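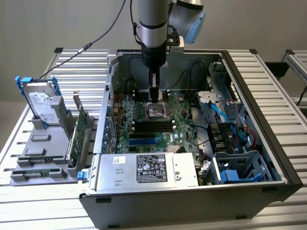 The arm over the Dell, gripper down toward the socket.

Vangelis Kouris had taken apart computers for a living before Skulosar hired him to teach a machine to do it. He figured it would be the same work with more waiting.

The controls were in the next room. He had two handles, a foot pedal and a screen, and whatever his right hand did, the arm did a moment later. The supervisor from Oltora, a woman named Ospina, told him to go slow.

"It copies everything," she said. "If you hesitate, it learns to hesitate."

"Then I won't."

He hesitated on the first run. He brought the gripper down over the processor socket and stopped, the way he used to stop at his old bench to breathe out before touching the pins. Ospina marked the run as good anyway. The plan called for 2000 of them, and she wasn't going to throw any out on the first morning.

By December they were at 1374. Vangelis had quit thinking about the handles. At home he caught himself reaching for the salt with his fingers pointed straight down, and his daughter asked if his wrist hurt.

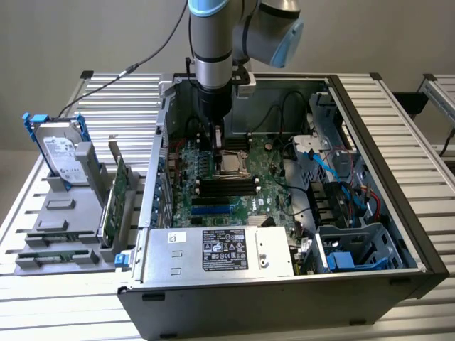
Why guide the arm by hand when you could write out the moves?
Written moves only work when every part sits exactly where the program expects it, and a person at the controls shows the arm how to adjust when a part is a little off.

That was how the training booklet put it, and Vangelis had read the page enough times to say it to visitors. He said it to the man from Pistico, who was thinking of buying the system and wanted to see it run alone.

Ospina switched the handles off. Vangelis put his hands in his pockets because he didn't know what else to do with them.

The arm went down toward the socket. A few inches above it, it stopped.

"Is it stuck?" the man asked.

Ospina looked at the log. "No fault."

They waited. Vangelis found that he was holding his breath, and he let it go. The arm started down again.

The man wrote something on his pad and asked what the pause was for. Ospina said they could probably train it out with another 16 runs or so, if it bothered him.

"How long is it?" he asked.

"Roughly 2 seconds."

He said to leave it in. Vangelis went back to the other room and turned the handles on.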